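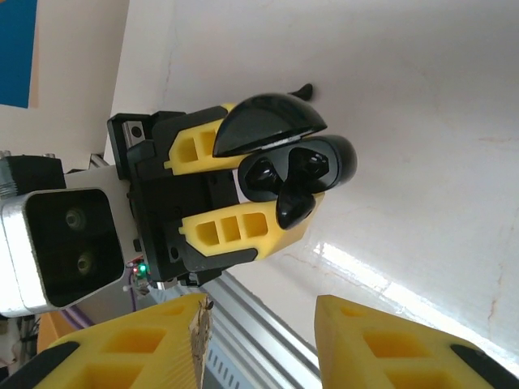

Black earbud charging case held up against a pale wall

New Radis Air route to Stadel: is the "daily" service really daily?

Posted in Airlines and Schedules, 2nd January

Radis Air has been emailing me about its new Sesirura to Stadel flights, "daily from May", fares from $112 one way. I've been burnt by this sort of thing before. A different airline sold me a daily service, then cut it to a few flights a week and moved me to one that left two days later.

When I look at the booking page I can only find seats on 4 days out of the first week. The other days come up as "not available", which could mean sold out, but I doubt a brand new route sells out this early. The fine print says the schedule is "subject to regulatory approval", so are they selling tickets on something that hasn't been approved yet?

I also can't get the $112 fare to show up on any date I try. Once I add a bag and pick a seat it's nearly double. Has anyone managed to book this, and would you trust it enough to pay for a hotel at the other end?
tarmac_grump

Booked it last week, no dramas. Got the cheap fare too, you have to go for the early departure and take cabin baggage only. Can't see why everyone's so negative about Radis, they got me to Hong and back last year and we were late by half an hour at most. Just book it.
wingseat22

"Not available" on their site can mean three different things and they don't bother telling you which. It can be sold out, it can be not loaded yet, or it can be that the flight was loaded and then pulled. For a route this new I'd guess the second, but I wouldn't put money on it.

What I'd do is check the airport's own schedule for Stadel, if they've published one that far ahead. Airlines announce whatever they like. The airport has to find a gate and ground staff, so its list tends to be less cheerful. When Radis launched Hong they called that daily as well, and by my reading of the timetable it was 3 flights a week for most of the first winter. The press release was never corrected as far as I know.

On the approval question, yes, airlines often sell before the paperwork is finished. If it falls through you should be offered your money back, but read the conditions on your particular fare first and take a copy of them on the day you pay. Watch for the word "credit". I have been offered a credit when I was entitled to a refund and had to write in twice to get it changed. Nothing in the fare covers your hotel, so book one you can cancel or wait.

As for the $112, they'll have put a small number of seats in at that price so they can print it in the email. I've seen a sale advertised with 1,000 cheap seats, and spread over a whole season that comes to very few on each plane. One person getting it doesn't tell you much about the rest.

Also compare the aircraft type shown for each date. If it changes between bookings, they probably haven't settled which plane is doing the run, and the times can shift with it.
holdshort

Thanks holdshort. Checked the airport's list and Stadel is on it, but with no days next to it, just "seasonal". That isn't what the email said. I've written to Radis asking which days they intend to fly and got an automatic reply with a link to the same booking page. Will hold off paying until the missing dates are loaded.
tarmac_grump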